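Workshop notebook
April 9, 2021
Bath fan duct and crawl space, continued

Picking up where I left off on the last page, which had a coffee ring over the one reading I wanted. I've copied it onto the inside cover and I'm going to try to keep mugs on the other bench.

So, the Fultstead house. Hilkka Halonen went back out there with the moisture meter this morning while I stayed in and set up the duct test, and between us I think we've finally stopped blaming the wrong thing. The owners have had that musty smell in the hall closet for ages and everybody who has looked at it (me included, see the September pages) went straight up to the attic, saw the gray staining on the sheathing over the bathroom and said roof leak. It isn't a roof leak. The nails up there are rusty all over that one bay, the wood around the plumbing vent is clean as a whistle, and there's no track running down from anywhere. A leak leaves a track. What we've got is a patch, shaped like a cloud, sitting right over the end of the bath fan duct.

And the duct! It stops short of the roof hood. Somebody ran flex up from the fan, got most of the way, and laid the end down on the insulation pointing at the hood, as if the steam would work out the rest by itself. Every shower in that house has been going straight into the attic.

The duct is the easy part, and we could quote it tomorrow. What I wanted to know before we do is whether the fan they have can push through a proper run, or whether we'd be hooking up a nice new duct to a fan that can't get air to the end of it. Hence the test.

Setup, so somebody else can repeat it: the spare fan on the bench is a Telleck, same housing as theirs, older motor. I mounted it face down in the plywood box (the box from the dryer vent job, I only had to widen the opening) and sealed the flange with foil tape. Then I ran three arrangements off the outlet. First one was rigid pipe, straight, with one elbow. Second was flex pulled tight with the same elbow. Third was flex the way we found it, slack, with a sag in the middle and a kink where it comes over the joist. Same roof hood on the end of each, the Cuypers one with the spring flap, because that's what is on their roof.
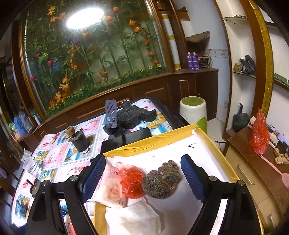 Rigid was good. Flap wide open, a steady pull at the grille, and the smoke pencil went in flat from a hand's width out. I could have gone home happy right there.

Tight flex was close behind. A little more noise, and the flap hung a bit lower. If I hadn't done the rigid one first I'd have called it fine, and for a short run I still would.

Slack flex was awful. I mean I knew it would be worse, I've been telling people for years it's worse, but I had never put it side by side with a good run and watched. The flap barely lifted. The smoke drifted toward the grille and then sort of lost interest. I ran it again after lunch in case I had the kink too tight, opened the kink up by hand, and it got better but the sag alone was still enough to ruin it. I also poured a cup of water into the sag to see what it did (this was Hilkka's idea, by phone, she was pretty gleeful about it). The water sat there. The fan didn't move it along at all, and with the sag full the air more or less quit. So in a cold attic, where steam turns to water inside the duct, you'd get a plug in the low spot by the middle of winter. I'm going to remember that the next time a customer tells me the fan sounds like it's gargling.

Note for the shelf: the foil tape from the new roll is not as good as the old stuff. It peeled off the plywood twice. It stuck to the pipe fine. Maybe the wood was dusty, I didn't wipe it.

Now the other half, the crawl space. Hilkka's notes came in by text so I'm writing them out here before I lose them.

She went in by the closet hatch. The floor is bare dirt for the back part and old plastic for the front. The plastic has been cut and walked on and pulled back around the posts, and she says the side facing down was beaded with water wherever she lifted it. The joists over the plastic read drier than the joists over the bare dirt, as you'd hope. Highest numbers were under the closet, on the sill, near the outside spigot. She ran the spigot and watched from inside with a flashlight, and no drip. But the downspout at that corner ends right at the wall. The splash block has been turned so it sends water toward the house. I asked her twice about that. Yes, toward.

So there are two wet things in one house and they have nothing to do with each other, and the closet happens to sit between them. I think that's why it has been so hard to pin down. Each person finds one of them, fixes it or doesn't, the smell stays, and then the next person decides the first one was wrong.

There is some growth on the sill, white and fuzzy, comes off with a rag. She didn't think the wood was soft. She pushed the awl in at several spots and it stopped right away each time. There's nothing growing in the closet itself that we could find, but the back wall paint has a bloom low down and she took the baseboard off to look. Paper side of the drywall was discolored at the bottom. That strip should come out. It's a small strip, and I'd rather replace it than argue over it.

One thing I want to check before we write anything up: the closet has a hole in the floor where an old pipe used to come through. It's behind the vacuum cleaner and the board games, so nobody looks. She put the smoke pencil by it with the bathroom fan running and the door shut, and the smoke came UP. Into the closet, out of the crawl space. So that's the smell, or most of it. Whenever a fan runs in that house it pulls crawl space air up through that hole. I want to see whether it still does it with the fan off, on a cold morning, just from the warm air in the house rising. My bet is yes, only weaker.
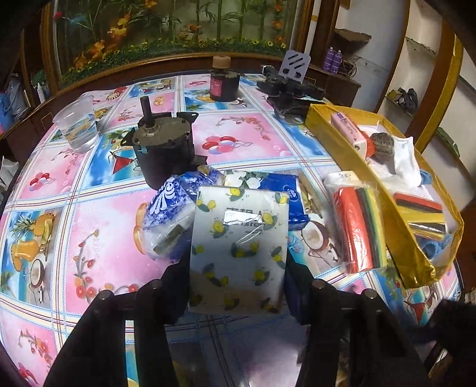
About the dehumidifier. The owners bought a Ferska off their neighbor and put it in the hall, and they want to know if they should move it down to the crawl space. My answer for now is no, leave it off until the dirt is covered and the downspout is dealt with. Otherwise they're paying to dry out the yard. I'd also rather not run an indoor unit down there when there's nowhere for the hose to go but the dirt. If the numbers are still high once the ground cover has been down for a while, then let's talk about one made for the job, with a proper drain.

Hilkka disagrees a little. She says run it in the hall with the doors open for now, it won't hurt and it'll make the closet nicer to live with while they wait for us. Fair enough. I can't think of a reason against it except the noise. I'll tell them it's up to them.

What I think we quote, in the order I'd do it:

Downspout first. Turn the splash block around today, by hand, costs nothing. Then an extension, 6 feet, and regrade that corner so it falls away from the wall.

Pull the old plastic, rake the dirt, new heavy ground cover over the whole floor. Lap the seams, tape them, run it up the walls a bit and fasten it. The crawl is 800 square feet going by Hilkka's sketch, less the chimney footing. Order extra, the posts eat it up.

Plug the pipe hole. Foam and a patch of plywood. Check for others while the plastic is up, I've never seen just one.

Clean the sill. Wipe, vacuum with the good filter, let it dry, look again before we cover anything.

Bath duct in rigid, one elbow, sloped toward the hood so any water runs out, wrapped in insulation the whole way. Clamp and seal at both ends. Swap the fan only if theirs tests poorly in place. I'm curious to put the meter on it, their motor may be better than my bench one.

Attic sheathing: leave it until the duct has been right for a season, then look at it. It's stained but it's hard. If they really want it cleaned they can have it cleaned, but I won't sell them that up front with the steam still going in.

I put the rough total at 4000 dollars, and I want Hilkka to go over it before it leaves the building because I always come in low on crawl work. I forget how slow everything is lying on your side.

Loose ends:

Meter batteries. She says it was flashing at the end, so the last few sill readings should be taken again. I marked them with a star on the sketch.

The smoke pencil is down to the last stick.

I left the slack flex set up on the bench on purpose, with the water still in it. Please don't take it down. I want to let it sit overnight and see how much is left in the sag in the morning, and then I want to try it with the duct wrapped. There's a bucket under the low end, and the floor's a bit slick there, so watch your step.

Also the owners asked whether they can keep using the shower. Yes, of course! Run the fan, and crack the window if it's mild out. It's been going into the attic for years and another couple of weeks won't change the picture much. I'll call them back after I've talked to Hilkka about the dates.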